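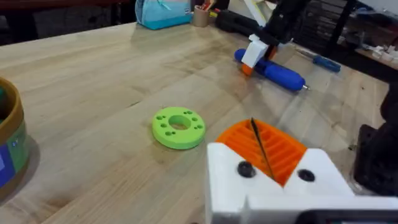
A robot arm holding a blue screwdriver. The green ring and the orange part on the table were made by a 3D printer.

Will a robot take your job?

You don't have a job yet, so you might think this question can wait. But grown-ups argue about it a lot, and some of what they say is a bit silly. Let's look at one workplace and see what changed.

Harno is a small company that makes plastic parts for toys and garden tools. It has 26 workers. In January the company bought robot arms from a firm called Damov. The ad for the arms said they would "free every worker from boring jobs forever."

Forever is a long time. When an ad says something like that, it's a good idea to ask who wrote it and what they are selling.

What do the arms do?

A robot arm has joints, a bit like your shoulder, elbow and wrist. At the end is a gripper, which works like a finger and thumb. Motors move the joints, and a computer tells the motors how far to turn.

At Harno the arms pick up parts, hold them still and pass tools along. Picking up a screwdriver sounds easy. You could do it with your eyes shut! A robot has to be given a way to find the handle and work out which way it is pointing. Then it has to squeeze hard enough to hold on, but not so hard that it breaks something.

If the screwdriver rolls a little to one side, you just reach a little further. A robot may close its gripper on nothing at all and carry on as if it had done a great job.

Did the boring work go away?

Some of it did. Workers used to sort rings and covers into trays for hours, and their wrists got sore. The arms do much of the sorting now, and most people are glad about that.

But new boring work turned up. Someone has to put the parts where the arm can reach them. Someone has to pick up what it drops. Someone has to stop it when it gets muddled and start it again. The ad left those jobs out.

Did anyone lose their job?

The company says no, and that's true so far. It is also true that 5 people left during the year and Harno didn't hire anyone to take their places. Is that the same as losing jobs? Some of the workers think so. The bosses don't. You can make up your own mind.

Of the people who stayed, 19 had lessons in using the arms. Some like their new work better. Others say they used to chat while they sorted, and now they stand alone watching a machine.

Questions to ask

Next time you hear that a robot is going to change everything, try asking these.

Who says so?
What happens when it makes a mistake?
Who cleans up?
Who gets the money that is saved?
Did anybody ask the workers?

Words to know

Automation: using machines to do work that people used to do.
Gripper: the part of a robot that grabs things.
Joint: a place where an arm can bend or turn.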